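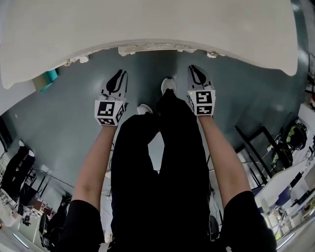
Head camera view, a gripper in each hand, standing at the edge of the table.

1/ Short thread on what we found in August about hand-held grippers and where the head camera is pointing. Most of this is in the draft, but the table is ugly, so the plain version goes here.

2/ Setup: the operator holds two grippers with soft black fingers. Each one has a cube of printed markers on the body. We recover the gripper pose from the cube in the head camera video, then train the arm policy on those poses. No robot in the room while recording.

3/ We recorded 2213 demonstrations. The task is picking up a part and handing it from one gripper to the other. I threw out 154 before training. Almost all of those had one cube out of view for too long to fill in the gap.

4/ What I wanted to know was whether looking down at the start of a recording does any harm. People check their feet, then the grippers, then look up at the table. We used to trim all of that off.

5/ Keeping it helped. With both cubes in view and large, the pose solver settles before the task begins, and the left and right tracks start out in agreement. With the start trimmed, the first few poses jumped and the policy learned the jump.

6/ We ran 30 trials per version on the arm. The untrimmed one dropped the part 4 times. The trimmed one was clearly worse, and most of its failures came in the first reach. Full numbers will be in the paper once Fiorella Messina has checked my labelling.

7/ Limits: one room, one task, one colour of floor. Wide lens, so straight table edges come out curved, and we undistort before solving. I haven't tried it with a narrower lens and wouldn't assume it carries over.

8/ Code for the marker solver is going into the Plunus repo. I'm aiming for Monday. The calibration script is still a mess, so read the notes before you run it.

We use cookies to improve your experience. By continuing to browse you agree to our cookie policy. Accept | Manage settings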